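Chapter 6
Planning and Paying for a Work Cell

A robot arm has a price tag, and the price tag is usually the easiest number to find.

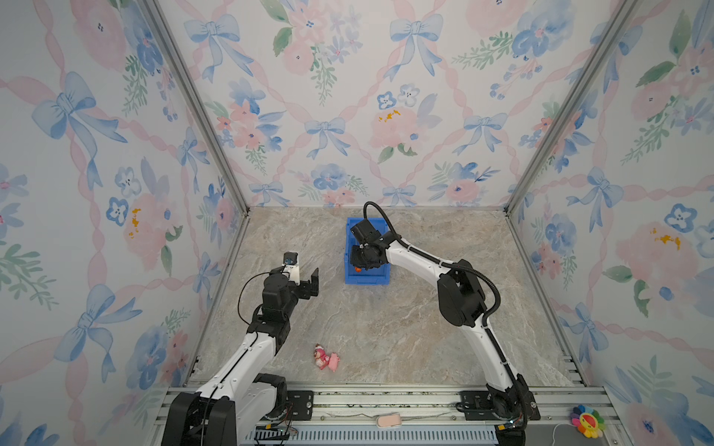
The harder numbers belong to everything the arm needs before it can do a day of useful work. It has to be bolted to something. It needs power, a controller, a gripper suited to the parts, a way of sensing where those parts are, and a clear space to move in. Someone has to install it, someone has to teach it the job, and someone has to keep it running after the installer goes home. A buyer who plans only for the arm will come back for more money, often more than once.

This chapter follows one purchase from first request to final approval. The buyer is Jonden, a packing company that handles small mixed goods for mail-order sellers. Its managers want a two-arm cell that can pick loose items from an open surface and place them in bins. The chapter also refers to two suppliers, Jesum and Ouellet, who bid on the work in different ways. Jesum sells a complete cell at one price. Ouellet sells arms and mounting hardware and leaves the rest to the customer.

By the end of the chapter you should be able to:

Write a one-page statement of need that a supplier can bid on
Separate purchase cost from installed cost and yearly cost
Compare two bids that do not cover the same items
Estimate a payback period and state what it depends on
Plan for spare parts and downtime

Key terms: statement of need, installed cost, operating cost, end effector, cycle time, payback period, contingency

6.1 Start with the work

Equipment planning begins with a description of the work as it is done now. Jonden's first request read, in full, "two robot arms for packing." Neither supplier could price it. The second version gave the range of items, the heaviest and lightest weights, the size of the bins, and the rate the line had to meet. It listed 121 item types, of which 37 were soft goods such as plush toys and folded cloth.

The soft goods turned out to matter a great deal. A rigid box presents the same faces to a gripper every time. A soft toy can land on its side, fold, or slump against its neighbor, and fingers that close well on a box may slide off it. Jonden had to decide whether the cell would handle all 121 types or leave the soft goods to people. That choice affected the gripper, the cameras, the hours of setup, and the savings the company could expect.

A good statement of need answers these questions:

What items will be handled, and which will not?
How many must be moved in an hour?
How much floor space is available?
Who will run the cell, and on which shifts?
What happens to the line when the cell stops?

The last question is skipped more than any other. Jonden's answer was a manual packing table kept next to the cell, and the table went into the floor plan and the budget.

6.2 Three kinds of cost

Purchase cost is what appears on the supplier's invoice. Installed cost adds freight, mounting, wiring, guarding, programming, and training. Operating cost covers each year of use after that: power, service, software fees, replacement fingers and cables, and the wages of the people who look after the cell.

Table 6.1 sets out the Jesum and Ouellet bids under these three headings. Read the blank lines in the Ouellet column with care. A blank means the supplier has not included the item, and Jonden must still pay for it somewhere.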